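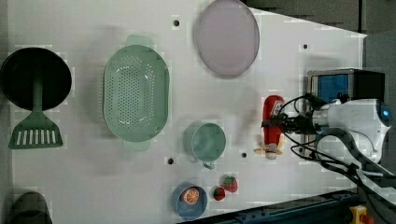 The arm with its gripper on the ketchup bottle at the Prindstead open day.

Members who went to the Fledamard open day in Prindstead last month have asked for a short write-up, so this covers the main points for those who could not get there. Fledamard tests robot arms for household and light kitchen jobs, and opens its workshop to the public once a year, in October.

We were let in at 10 and split into two groups. Ours had 13 people in it and started with the table demonstration. The arm works over a white table laid out with kitchen things and toy food: a frying pan, a colander, a plate, a cup, a small bowl with an orange slice in it, strawberries and a bottle of ketchup. The job is to pick up an item and put it where it has been told to go. Staff said the items are moved between runs so that the arm does not simply learn one layout.

The software is called Besson and is written on site. It takes in camera pictures and works out where to send the gripper. We were told it had been trained on roughly 400 practice runs for this set of items, with a person guiding the arm by hand, and that the target for the spring is 500. Bottles were said to be harder than bowls, as they roll when they are lying down and tip when they are standing up.

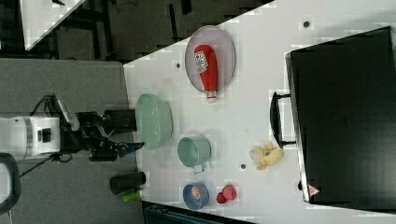 Ketchup bottle on the oval plate, with the gripper close to the green bowl.

Questions were taken at the table. Someone asked about washing up, and the answer was that wet dishes are a long way off. Someone else asked what happens if a hand gets in the way. The arm is set to stop when it meets resistance, and there is a stop button which staff keep within reach. Visitors were asked to stay behind the tape while it was moving.

After a tea break we saw a talk by Ititz, who supply the grippers. This was more technical and ran over, so the second group had a shorter turn at the table than we did. The slides should be available to members shortly.

The workshop is on the first floor and there is a lift. Parking is tight, and the bus from the station stops 200 metres from the door. Anyone who would like to go next year should put their name down with the club by the end of August, as places are limited and under-12s need an adult with them.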